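I've been making the Wellach seed tin in my back kitchen since December, and this is the batch I'm happiest with. It holds 297 paper packets if you file them upright, and the lid shuts with a proper clunk — I do love that clunk! 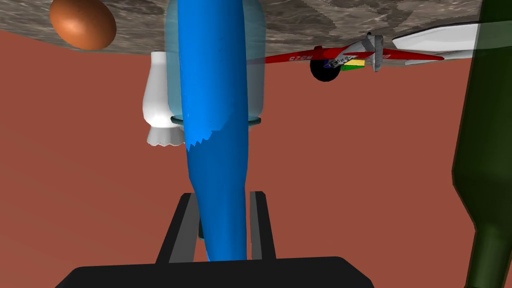 Will it keep my seeds dry in a shed? Mine has stayed dry through one winter with a sachet of silica gel in the bottom, though I'd still bring it indoors if your roof leaks.

Csenge Deák drew the month dividers for me (lovely thick card, rounded corners) and they lift out when you want the whole tin for bulbs or labels.

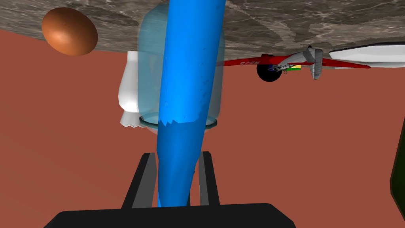 She's working on a set for allotment people too, with blank tabs, so shout if you'd like one put by. The tin weighs 700 g empty and comes in green or cream.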